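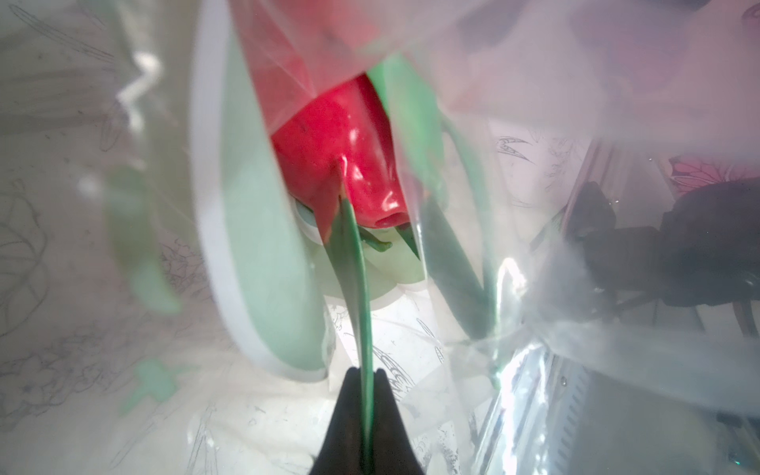 I have never been a fake flower person. My mother had a bowl of silk peonies on the piano for most of my childhood, and what I remember about them is the dust. You could write your name on a petal. So when Lilibeth Samonte told me in March that I should quit buying grocery store tulips and get plastic ones, I said sure, and then I didn't.

Her argument was money. A bunch of real tulips lasts me 5 days if I remember to change the water, and I don't always. Then they do that thing where they flop over the side of the vase and drop everything on the table at once. She said one fake tulip would outlive the table. I said that was exactly my problem with it.

Anyway, I gave in and bought a red one. A single stem, in a clear bag with little outlined flowers and leaves printed on it in gray, the way a florist would wrap the real thing.

I want to talk about the bag first because I think the bag is doing most of the work. Everyone who sells artificial flowers seems to have figured out that if you put a plastic tulip in crinkly film and tie it with something white, people will react to it like a present. I did. I felt pretty good about it for as long as it stayed in there. The film goes cloudy where it folds, the red shows through it all soft and pink, and for a second your brain fills in the rest and says flower. I don't trust that feeling. It's the same one I get from bread in a paper sleeve with a window in it, and that bread is usually no better than the bread in the bag underneath.

The tulip is shiny. Really shiny, like a toy car. Real tulips do have some gloss to them, especially the red ones, but it's a satiny kind of gloss and it changes across the petal. This one bounces light straight back at you in hard white spots. There's also a small round hole low down on one petal, on the right side if you look at it the way I had it facing. My guess is that it comes from how the thing was molded. Maybe it's meant to be there. Once I'd noticed it I couldn't stop looking at it, and I turned the bag so the hole faced the wall, and then of course I knew it was facing the wall.

The leaves I have fewer complaints about. They're long and pale, with a lighter band along the edge of one of them, and the curve is close to what a real tulip leaf does when it has room. Somebody looked at an actual plant before they made those. I can't say the same for the little green sepal that curls out under the bloom. Tulips don't have that. I mentioned this to Rizwan Ranasinghe, who grows a lot of bulbs and has opinions, and he said roses have them, so maybe whoever designed it had a rose in mind and changed the top. He also said I was the only person who would ever care, which may be true, but I'm the one who has to look at it.

Now, the claims. There's a home blog I read called Trumden that swears by artificial stems, and their list of reasons goes like this: they save money, they're safe around pets, they never need care. Let me take those in order.

Saving money depends on how many you stop at. I know a person (fine, it's Lilibeth) who started with one stem and now has 50, sorted by season, in tubs in the hall closet. The tubs cost money too.

Safe around pets, okay. Real tulips are bad for cats, and I have a cat. I'll give them that one. But he's much more interested in the bag than he ever was in anything in a vase. He likes the noise. So now I have a flower that's harmless and wrapping I have to keep on a shelf where he can't get at it.

Never need care is just not so. See my mother's piano. Plastic pulls dust in worse than anything, and a molded flower has creases. I asked Fathima Talukder how she cleans hers and she said dish soap and a makeup brush, every 2 weeks, and then stand them up in the drying rack. That's more attention than I ever gave the real ones!

So for now I've left it in the bag. I know that looks a bit odd, a flower on a shelf still wrapped up like I'm on my way to visit somebody. But the dust lands on the film and I can wipe film. And I've come to think the printed leaves on the plastic help it out. Against those plain gray drawings the tulip looks like the realistic one.

Would I tell you to get one? If you have a dim corner where nothing lives, maybe. Keep it away from a window, because direct sun is where the shine gives it away, and I also have my doubts about how that red is going to hold up after a summer. If you have a table you eat at, I'd still buy the real ones and put up with the mess. I did buy some last week, yellow, and they've already started to lean.

Lilibeth has offered me three stems out of her spring tub, all white, to keep the red one company. I told her I'd think about it. I haven't got a vase narrow enough, and I'm not buying a vase for this.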